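Gripper Trials, Group Report: Rover pads vs Trasent pads, hand-held unit

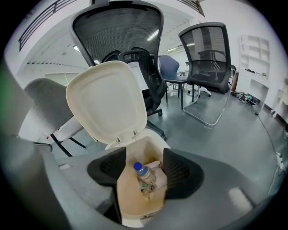
Fig. 1. Bin task, view from the gripper camera. Lid up, fingers open over both rims.

Aim was to find out which finger pads to carry forward, and if the camera mount is any good. Two pad sets, same grey body, same task list. Budget 299 pounds, mostly gone on pads.

Method. Three tasks: chair push, cable pick-up, bin. Each grasp logged by hand and on the controller (Dauda board, stock firmware). 203 grasps with the Rover pads, 323 with the Trasent ones. Uneven, yes. We lost an afternoon in October to a flat battery and didnt get it back.

Bin was the hardest. Fingers have to open wide to get across the mouth, and with the lid standing up behind there is not much room to come in from the back. Going in over the rims from the front worked best for all of us. Black rubber on smooth plastic slips if you come in at an angle, so keep level.

Rover pads: softer, better on the rim, worse on thin cable. Trasent: stiffer, fine on cable, slid off the bin more often than we liked. Full table in appendix B.

Camera. Wide view is good, you get the fingers and most of the room. But the housing gets in at the left side and goes blurry, which upset the tracking in Ruster. Cropped it out for the later runs. More than 3000 stills kept, not all labelled yet.

To do: move mount forward a bit, redo Rover runs so teh numbers match, try bin with lid shut.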